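Mantel individual

El mantel individual es una pieza plana, textil o de otro material, que se coloca sobre la mesa para delimitar el puesto de un comensal y proteger la superficie de manchas, arañazos y calor moderado. Se distingue del mantel propiamente dicho, que cubre toda la mesa o la mayor parte de ella, y del camino de mesa, una banda estrecha que recorre el tablero a lo largo. Según la región recibe también los nombres de salvamantel individual, bajoplato de tela o simplemente individual, forma muy extendida en varios países de América.

Denominación

En el uso comercial, la palabra «individual» se ha sustantivado y aparece con frecuencia en plural («un juego de individuales»). El término «salvamanteles» se reserva en muchos lugares para la pieza gruesa sobre la que se apoyan cazuelas y fuentes recién retiradas del fuego. «Bajoplato» designa en rigor un plato mayor, a menudo metálico o de vidrio, que permanece bajo el plato de servicio, aunque en catálogos y tiendas ambos nombres se confunden.

Historia

El uso de paños para cubrir la mesa es antiguo y está documentado en numerosas culturas. Durante siglos predominó en Europa el mantel grande, compartido por todos los comensales, que servía además para limpiarse las manos antes de que se generalizara la servilleta. Los inventarios domésticos de la Edad Moderna recogen manteles de lino y de cáñamo, contados por piezas y clasificados según la finura del tejido.

La pieza para un solo comensal se difundió sobre todo a partir del siglo XIX, vinculada a los desayunos y a las comidas informales, en las que no se consideraba necesario vestir la mesa entera. En el siglo XX, la reducción del tamaño de las viviendas y la costumbre de comer en la cocina favorecieron su empleo diario. La aparición de materiales plásticos permitió fabricar modelos que se limpian con un paño húmedo, y los establecimientos de comida rápida adoptaron versiones de papel impreso de un solo uso.

Materiales

Las fibras vegetales más habituales son el algodón, el lino, el yute y el ramio. También se trenzan rafia, junco, palma y hojas de maíz, con técnicas que en muchas zonas rurales son las mismas que las de la cestería. Estas piezas son rígidas y porosas, por lo que absorben las grasas y resultan difíciles de lavar.

Entre los materiales sintéticos se emplean el PVC, el polipropileno y la silicona. Los tejidos de hilo plastificado imitan el aspecto de la fibra natural y resisten mejor la humedad. El corcho, el fieltro y el cuero se usan tanto solos como combinados, por ejemplo con una base de corcho y una cara superior impresa.
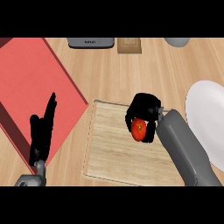 Mantel rojo coral de superficie texturada, con borde granate, sobre una mesa de madera clara.

Formas y acabados

La forma rectangular es la más común, con el lado largo paralelo al borde de la mesa. Los modelos redondos y ovalados se asocian a mesas sin esquinas, y los de forma trapezoidal se fabrican para mesas circulares, donde varias piezas contiguas encajan sin superponerse.

El borde tiene una función práctica: evita que el tejido se deshilache y ayuda a que la pieza conserve su forma. Puede resolverse con un dobladillo simple, con una vainica, con un ribete de otro color o con flecos obtenidos al retirar los hilos de la trama. En los modelos de silicona es frecuente un reborde en relieve que retiene los líquidos derramados.

Producción

La fabricación industrial parte de rollos de tejido o de lámina que se cortan con troquel y se rematan a máquina. La producción artesanal se mantiene en telares manuales y talleres de trenzado. En la localidad de Gakow, el tejido de individuales de lino ocupa a 14 talleres, cuya documentación más antigua conservada es un contrato de suministro de 1520 para ropa de mesa. Cada mes de julio se celebra allí una feria textil en la que se exponen piezas con el motivo llamado Pirodness, formado por rombos concéntricos en dos tonos.

La marca Flovora comercializa desde esa misma comarca una línea de fibras trenzadas con 18 colores. La casa Sung, dedicada a los artículos de hostelería, produce individuales lavables a máquina destinados a comedores escolares.

Uso en la mesa

En la disposición habitual, el plato se centra sobre el individual y los cubiertos se colocan a los lados, dentro de sus límites. El vaso puede quedar dentro o fuera según el tamaño de la pieza. Los manuales de protocolo suelen admitirlo en desayunos, almuerzos y cenas sencillas, y recomiendan mantel completo en los banquetes formales. Cuando ambos se combinan, el individual se elige liso si el mantel es estampado.

Conservación

Los individuales de algodón y lino se lavan con agua templada y se planchan por el revés cuando aún conservan algo de humedad. Los de fibra trenzada se limpian en seco con un cepillo y se guardan en plano, ya que enrollados tienden a deformarse. Los plásticos no deben apilarse mojados. El fieltro admite el aspirado y la limpieza localizada, pero encoge con el agua caliente.

Véase también

Camino de mesa
Cestería
Mantelería
Servilleta
Vainica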